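Grekard Sultden Parts Tray with Ribbed Base Panel

Bench tray for desktop computer teardown, practice and rebuild 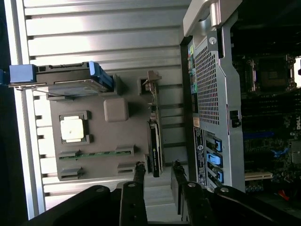
We've stocked a lot of things for holding computer parts over the years (magnetic mats, foam-lined boxes, the good old ice cube tray) and the Sultden is the one we keep on our own bench. It's a flat grey plastic tray on a silver ribbed metal panel, shaped around the bits that come out of an ordinary desktop, so the processor has a place and the smaller boards have a place, and you can reach for them without taking your eyes off the machine for more than a second.

It's made for people who take the same sort of computer apart again and again. Repair benches, training rooms, college workshops, anyone refurbishing a stack of old office towers in the spare room. If you only open a PC every few years to blow the dust out, you'll be fine with a tea towel and some care. But if you're at it every week, oh, this is a lovely thing to have!

The tray

The part we like best is the square socket frame. It's a darker grey than the rest of the tray, so it's easy to find, and the processor sits in it with the lid facing up. No more chips on the edge of the desk, and no more chips put down on a bit of kitchen roll which then gets picked up and thrown away (yes, that was us). You lower it in by the edges and lift it out the same way. Check the shape of your own processor against the size guide before ordering, as the frame suits the common square desktop chips and very large workstation ones won't go in.

Close to the frame is a rounded square pad in a soft grey. It stands slightly proud of the surface and it's handy for resting a fingertip while you line up the chip. Along the lower part of the tray there's room for a thin strip of circuit board, with slot blocks just below. The slot blocks are deep enough to stop a board tipping over and open enough at the ends to get it back out with gloves on.

There are no lids, drawers or clips to fiddle with. Everything is out in the open and you can see at a glance what's still waiting to go back.

The panel

The tray mounts on the ribbed panel with 4 screws from behind (in the bag, with a spare). The panel is metal, with evenly spaced grooves and raised ridges running across it, and it's a good deal stiffer than the plain sheet used in the first version. We were a bit sniffy about the ridges until we'd lived with them for a month. A stray case screw drops into a groove and stays there instead of skittering off under the radiator, and larger things like a drive caddy or a graphics card can be put down beside the tray while you work.

It does catch the light. Under a bright bench lamp the ridges shine quite a lot, so tip the lamp a little or move it to one side and you'll find it much easier on the eyes.

One more thing on the metal: it's bare, so don't power up a loose board on it, ever. Treat it as a place for parts that are switched off and unplugged. The panel has an earthing point on the back edge for your wrist strap lead, and we'd urge you to use it.

Which computers does it suit?

Most full-size and mid-size towers with a removable side. We use ours next to a Dell tower lying open on its side, and that's a nice way to work: side panel off, tray to the left, memory slots and processor socket facing up at you. It's just as happy beside a home-built machine. Small all-in-one computers and laptops use different parts and you won't get much out of the slot blocks, though the panel is still useful for screws.

For teaching

This is where the Sultden really earns its keep. Trainers tell us that beginners are nervous about where to put things down, far more than they are about taking them out. With a set place for the chip, that worry goes, and people get on with learning how the latch works. You can also ask a group to put the whole lot back and then look along the bench to see which trays still have something in them.

If you're kitting out a room, the Jafri bench clamp fits the long edge of the panel and holds it still. Worth having where learners lean on things. It's sold separately and goes up to a worktop 7 cm thick.

Looking after it

Wipe the tray with a damp cloth and let it dry before you put anything electronic near it. A soft brush does the grooves nicely, and an old toothbrush is just as good. Thermal paste comes off the plastic with a little isopropyl alcohol on a cotton bud, but try not to let it sit, particularly round the socket frame where it likes to get into the corners. Please don't put any of it in the dishwasher. We had one come back looking like a crisp.

Details

Maker: Grekard
Range: Sultden
Tray: flat plastic, grey, with darker grey socket frame
Panel: silver metal, ribbed
Tray length: around 13 inches
Weight of tray without panel: 916 g
Fixings: screws supplied, cross-head driver needed
Bench clamp: Jafri, sold separately

In the box

Tray, ribbed panel, bag of screws, wrist strap lead and a folded instruction sheet. No computer parts are included, so you'll need your own.

Questions we get asked

Can I buy the tray without the panel?
Yes, choose "tray only" from the menu. It sits flat on a bench quite happily, though it slides a bit on a polished top.

Does it fit the older Jendadley panel?
It does, but the holes are spaced differently, so you'll only get two of the screws in. We've run one like that since March and it hasn't budged.

Will it hold a graphics card?
The slot blocks are meant for small boards. Put a graphics card down next to the tray, and keep the fan side clear of loose screws.

Is there a bigger one coming?
Grekard say they're working on a version with two socket frames. We've asked to try it and we'll put it on the site as soon as we've got stock.

Delivery and returns

Trays go out the same day if you order before 2 pm. The panel ships in the same box with card corners, so please keep those if you think you might send it back. Returns are fine as long as the screws are still in their bag.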